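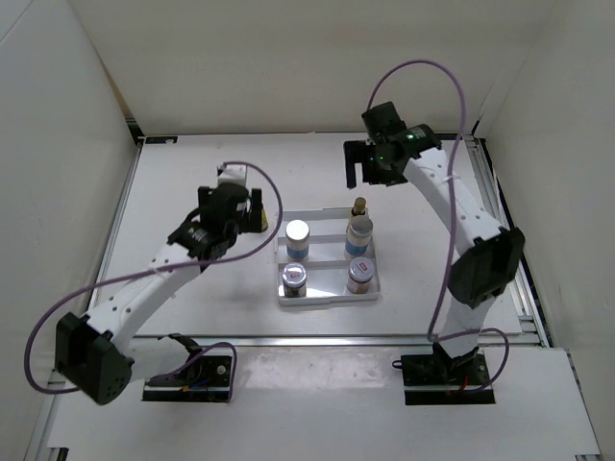
Small jars are a swindle, according to one customer, and a shop that sells them ought to be ashamed of itself. The owner of Tirnilora, a grocer's on the main street in Cetuddale, heard this at her own till in her first month and says she has been thinking about it ever since.

"She was right about the sums," the owner says. "If you buy the little one you pay more for what's inside. I told her that. Then I asked how much of the big one she threw away, and she went quiet, and then she bought the big one."

Tirnilora stocks most of its dry goods, sauces and spreads in the smallest size the makers will sell. The owner took over the shop 12 years ago, when it was laid out for families doing a full week's shop. By then most of that trade had gone to the supermarket on the ring road. The people still walking in lived alone, or were couples whose children had moved out, and they were picking things up and putting them back.

"I watched a man hold a bag of flour for ages," she says. "I asked if he was all right and he said he only wanted to make one pie."

She began by weighing flour out in the back, which was slow and made a mess. Later she went to her wholesaler, Lobo, and asked for a list of everything they carried under 500 grams. The list was short. A good part of it was meant for hotels and cafes, and it came in cases so large that she had to put boxes on the stairs to the flat.

Asked whether the makers were helpful, she takes a while to answer.

"Some were. Tridetti were good. They make pickles and chutneys, and they already had a small jar that they only put in Christmas hampers. They let me have it all year. Others said it wasn't worth running the line. I can see that. A lid costs the same whether the jar is big or small, near enough, and so does the label."

The price is still the thing people argue about. She puts the cost by weight on every shelf ticket, including where it makes her own stock look bad, and she keeps a few large packs on the bottom shelf for anyone who wants them. Rice sells better large. So does sugar. Mustard, she says, almost never does, and she has stopped ordering horseradish in anything but the smallest size.

Her advice to people who cook for one is mostly about the cupboard and has little to do with the shop. She tells them to write the date on a lid the day they open it. She tells them to keep opened things together at the front, on one shelf, and to look there before deciding what to have for tea. Spices should be kept away from the cooker, even though everyone likes to have them beside it.

"And smell it," she says. "Ground cumin that smells of nothing will taste of nothing. It won't hurt you. But you've put it in and stirred it and you might as well have put in sawdust."

She is less strict about dates than some of her customers would like. Dried beans past their best will want longer in the pan. Jam with the lid on can wait. With anything that has to go in the fridge after opening she follows the label, and tells other people to do the same.

The waste side of it interests her more than it did. She asked regular customers to keep a note of what they threw out in June, and a fair number did, on the backs of envelopes and in one case on a roll of till paper. Bread came top and salad second, and neither of those comes in a jar. Third was what she calls "sauces bought for one recipe".

"That's the one I can do something about. Bread I can't. Well, I can cut a loaf in half, and I do, but then I've got the other half."

Half loaves now go on sale after lunch – there is usually one left at closing, and she eats it.

The jars themselves are a problem she has not solved. People bring back the clean ones and she passes them on to anyone making jam, but there are more jars than jam makers and the shelf by the door is full for much of the year. She looked into having them washed and refilled properly. The cheapest quote was £732 a month, which was more than she clears on chutney.

She has been asked to open a second shop and has said no. The rent was fair and the street was busy, but she would have needed somebody to run it, and she does not think she could explain the ordering to another person in under a year. It is kept in a red notebook, with corrections.

The customer who complained about the swindle still comes in. "Big mayonnaise," the owner says. "Every time. She's got a grandson living with her now, so she probably gets through it."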